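Sheen variation after second coat of waterborne poly on ash top
Finishing > Clear Coats
5 replies

gritline54
Posted 2021-11-16
Desk top, glued up in July, sanded to 180. Two coats of Sovitz satin waterborne, foam applicator. The first coat leveled fine. The second dried with stripes of higher gloss along the stroke direction. Can stirred, not shaken. Do I sand everything back or just recoat?

Kawaguchi_bench
Flatting agent settled. Satin is gloss resin plus silica, and the silica drops to the bottom within minutes of stirring. Pour off what you need, stir again, and strain it. Scuff with 320 and recoat. No need to go to bare wood.

ternary
Disagree on the cause. Settled silica gives a sheen difference between the top and bottom of the can, so coat one would differ from coat two across the whole panel. Stripes along the stroke are a film thickness problem. Foam leaves ridges when the edge dries before the next pass. Use a synthetic pad and add 2 percent water if the label permits it.

Kawaguchi_bench
Both can be true. Thick film in satin also reads glossier, as the particles sit deeper below the surface. I would still check the can first. It costs nothing.

oxbow202
Before either of you has him sanding, check it under raking light with the overheads off. A single window or lamp puts a hot band on any satin surface, and the band moves when you move. Real sheen variation stays put.

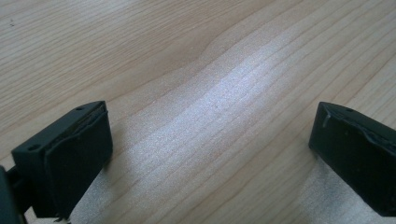 Also wipe with a dry microfiber before judging. Dust nibs scatter light and look like rough film. I use the Rornov cloths, but any lint-free cloth will do.

ternary
Agreed on the light test. If the stripes stay fixed, sand with 320 on a hard block and lay the next coat in one direction, keeping a wet edge.

gritline54
Stripes stay fixed under the lamp. The can had a layer of white sludge at the bottom. Will strain, switch to a pad, and recoat on scrap first.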